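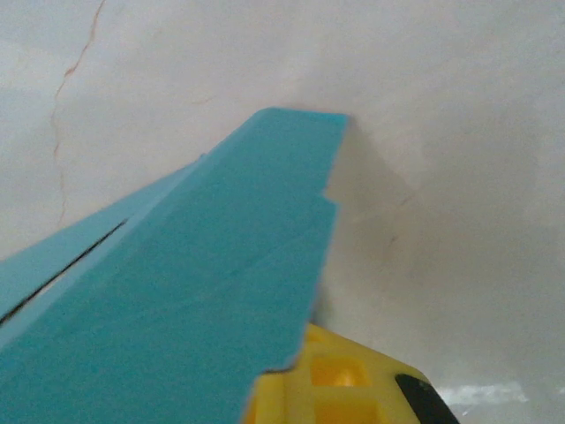 Teal offcut with a notched edge.

Soft materials bin moves to the back room

From October the Brirkthorpe Reuse Shed will keep all foam, felt and fabric offcuts in the back room, next to the paint shelves. The front bins will hold timber and metal only. The old arrangement meant sawdust got into everything, and the felt in particular could not be sold once that happened.

Prices are staying where they are. A shopping bag of mixed offcuts is $2, and a full garbage bag is $4. Schools and kindergartens can still fill a bag at no charge if they ring ahead, so we can put aside the better colours before the morning rush. Please bring your own bags. We go through a box of them every month and would like to stop buying them.

We are glad to take clean sheet foam, upholstery foam less than 30 cm across, wool and acrylic felt, curtain samples and canvas. We can't take polystyrene beads, carpet underlay or anything that has been stored in a shed with mice. Mattress foam has to go to the transfer station. If you are not sure, leave it in the car and come in and ask. Material left at the roller door overnight usually gets rained on and we pay to dump it.

Darragh Nic Giolla is running the theatre props afternoon again this month, starting at 1 pm in the back room. Last year's group made most of the scenery for the Vellelari Players, including a harbour wall and a very large cod. Cutting mats and glue are supplied. Bring a craft knife if you have one you like – ours are blunt. Children are welcome with an adult, who will need to do the cutting.

The sign at the gate still gives the old winter hours. Ignore it. We open at 9 am and the gate is locked at 3 pm, and unloading needs to be finished by then.

Thanks to Etuvo for the rolls of display felt, mostly grey and dark green. There is more of it than we can store – 1000 metres came on the one truck – so it is priced to go. Ask at the counter and we will cut it to length.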